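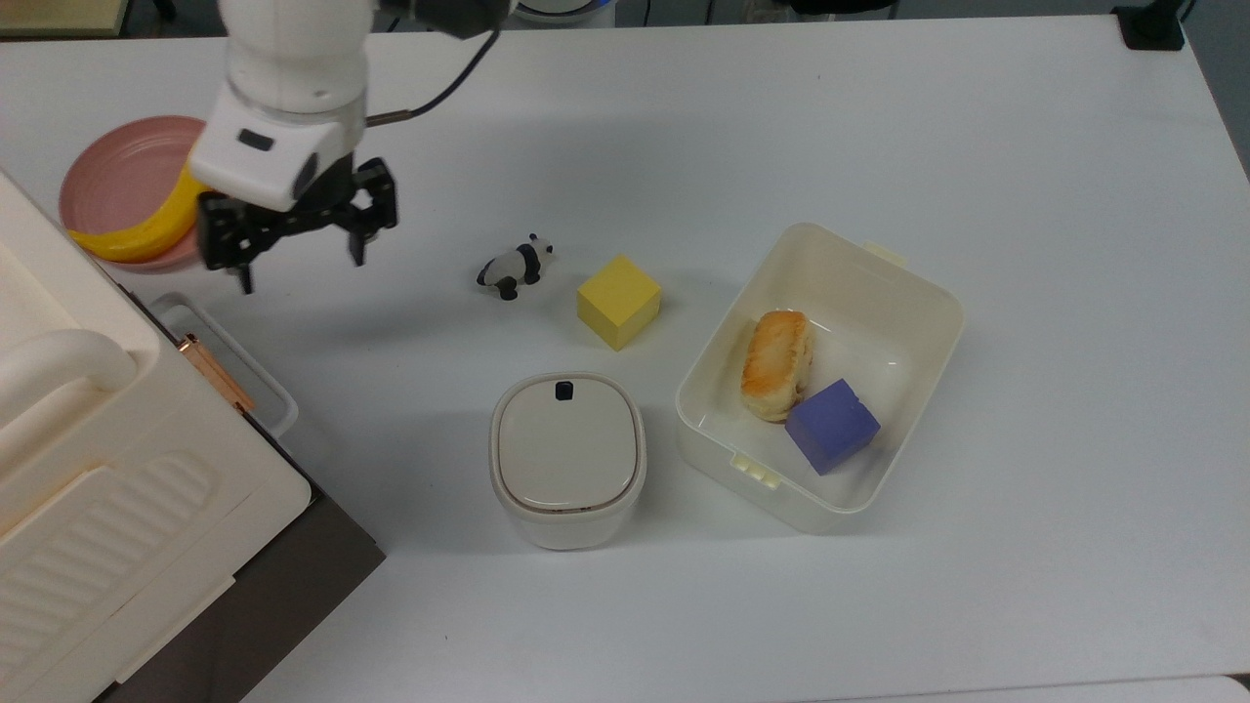
Pink and yellow plates on a white tabletop.

Home News Events Contact
1 min read

WIVDALE SUPPER CLUB RETURNS, WITH CHAIRS

The Wivdale Supper Club is back this April, serving five courses at Crenshaw Hall from 7pm. Last year's event sold 711 tickets and supplied rather fewer seats.

"We've bought chairs," said organiser Lama Sayegh. "People were very clear on the subject of chairs."

Cook Ruan Hendricks promises two puddings and no speeches, except his own. Tickets are on sale at the Celmont box office. Please bring a cushion if you are fussy.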